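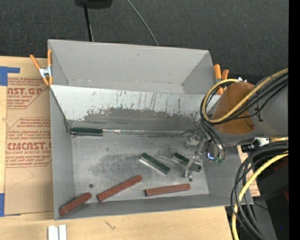

Green blocks in a grey metal bin.

New arms for Tavbridge town council

Saturday, January 10, 2026

Tavbridge has a grant of arms at last. The town council has used an unofficial badge, a bridge of three arches inside a rope border, on its notepaper and road signs for as long as most residents can remember. The new shield keeps the bridge but sets it in silver on a green field, above two wavy bars for the river. In chief is a gold fleece between two ears of barley, for the wool and grain markets.

The crest is an otter holding a key. Otters were suggested more often than anything else when the council asked for ideas in August, and over 2000 replies came in. The key is taken from the seal of the old priory, of which one damaged impression survives, on a charter of 1085. The motto of the old badge has been dropped and the new scroll is in English: "Keep the Crossing".

Readers who know the Llewellyn manuscript will recognise the fleece. It appears there on folio 19, in the arms of a family who held the mill and died out in the male line. The manuscript gives their field as red, although a carved shield in the church porch has traces of blue paint. The council chose green to avoid taking a side – and to avoid any claim on the family's own coat.

The old badge will stay on existing signs until they need replacing. It can also still be seen in the stained glass at the market hall, where the bridge has four arches.

Corrections to the last issue: the supporters of the Celtine arms are two herons, not cranes, and the tinctures of the Sketivura civic flag were given in the wrong order on page 20. The flag is blue over white. We would still like a clear drawing of the Sketivura seal for the website, if any reader has one – a tracing will do.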